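Studio notebook, Thursday, late afternoon

Back on the gesso problem. The second panel for the Relstead show cracked again along the left side, same hairline stuff as before, and I'm fairly sure now that it's me and my impatience and has nothing to do with the wood. I put the fourth coat on before lunch when the third one still felt cool to the back of my hand. Sanded the whole thing back to the sizing. Lots of dust, lots of muttering.

New plan: thinner coats, one in the morning and one before I go home, no cheating. The Georgiou chalk goes on smoother than the stuff in the big tub but it grabs water like crazy, so I've gone up a little on the glue. Wrote the new mix on the lid in grease pencil (please don't wipe it off, whoever borrows it next!).

Color tests for the big geometric piece. I had the three grays lined up on card all morning and kept walking past them, and the middle one is too blue. It looked great on the palette and then next to the cadmium orange it went practically lavender. I added a touch of raw umber and it calmed right down. Two coats by brush, then rolled the third with the little foam roller. The rolled one is the keeper, flat as anything, though it did leave a bit of orange peel near the tape where I'd overloaded it.

Tape notes, for anybody who needs them: the Orasano low-tack is fine on acrylic that's had a full night. On anything fresher it lifts. I sealed the edge with clear matte medium first, then the gray, and pulled it back on itself really slowly, and got the cleanest line I've had all year. I did a little dance. Then I did the next one without sealing because I was feeling lucky, and it bled in two places. Serves me right. 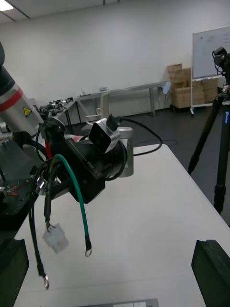

So does the underpainting still need to be white if the top layer is going to be opaque gray?

The orange looks dull over anything else, so wherever orange goes, white goes first. Under the grays I can get away with bare gesso, and I'd rather save the paint.

Money stuff while I remember. The Romora order came to 740 for the stretcher bars and canvas, and I still have to pay the framer 600. That leaves the cradled panels, and I do not want to think about the cradled panels. If the April commission comes through I'll get the good ones, and if it doesn't I'll glue up my own again and grumble.

Sizes: I keep going back and forth on the small series. I'd planned on 20 little squares hung in one long row, all with the same arc moved over a bit each time. Cut paper versions up on the wall with pins this afternoon and the row reads more like a flip book than a painting, which I kind of love? But the gaps matter way more than I expected. Too tight and it turns into a stripe. Moved them apart by a thumb's width and suddenly each arc had some room. Leaving them pinned over the weekend, so please don't straighten them, the crooked one is crooked on purpose.

Still to do: strain the leftover glue, order more 400 paper, wash the foam roller properly this time. Third gray needs a name on the jar. Check panel two first thing, before coffee, and keep my hands off it if it's still cool.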